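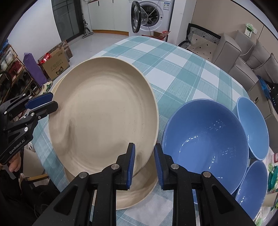 Setting a Table for a Shared Meal

Guidance for hosts at Bridar House
Last reviewed 04/06/2025

This page explains how to lay tables for lunches and suppers held in the Kaimal Room. It applies to residents' groups and to outside hirers. Hosts who have booked full catering do not need to follow it, as the kitchen will set the room.

Before you begin

Collect the room key from the Dandness Road entrance and sign the register. Crockery is kept in the tall cupboards on the left of the servery, and cutlery in the drawers beneath the hatch. Please wash your hands before opening either. Glasses are stored upside down on the open shelves and should be rinsed before use.

Check the number of guests with your group leader. The Kaimal Room may seat no more than 76 people at any one time, including helpers. Round tables take 6 guests each. A table may be set for fewer, but extra chairs should not be added, as the gaps between tables serve as the route to the fire exit.

Step 1. Cover the tables

Wipe each table and let it dry. Choose a cloth that falls evenly on all sides and clears the seat of the chair. Patterned cloths are suitable for daytime meals; plain white cloths are held back for formal suppers and must be requested in advance.

Lay the cloth with the hem facing down. Smooth it from the centre outwards. If it has a strong fold line, a cool iron may be used on the table itself, provided a folded towel is placed underneath.

Step 2. Mark out the places

Put the chairs in position first, then set the places to match them. Each guest should have at least 600 mm of table edge. At a round table it is easiest to set two places directly opposite one another and fill in the sides afterwards.

Step 3. Plates

Carry plates in short stacks, with both hands beneath. Look over each one as you put it down. Any plate with a chip or crack should go in the grey tray in the servery and must not be returned to the cupboard.

Set the dinner plate a thumb's width from the edge of the table. Where soup is served, the bowl is brought to the table filled and is not laid beforehand. Side plates go to the left of the forks.

Step 4. Cutlery and glasses

Forks are laid on the left. Knives are laid on the right with the blade towards the plate, and the soup spoon outside them. Guests work from the outside in, so the first course is furthest from the plate. Dessert cutlery may be placed above the plate or brought out later.

The water glass stands above the tip of the knife. If wine is offered, that glass goes to its right and slightly lower.

Step 5. Napkins and the centre

Paper napkins are supplied in packs of 400. Fold once and place on the side plate. Flowers should be low enough for guests to see across the table – a jam jar is usually the right height. Candles are not permitted in any room.

After the meal

Scrape plates before stacking them, and stack by size. Cloths go in the Skoltel laundry bags behind the door, shaken out and unfolded. Report breakages on the sheet by the hatch. No charge is made for occasional losses.

The room is closed for floor repairs throughout August. Questions about bookings should be addressed to Nithin Rao, and questions about the servery to Vignesh Subramaniam.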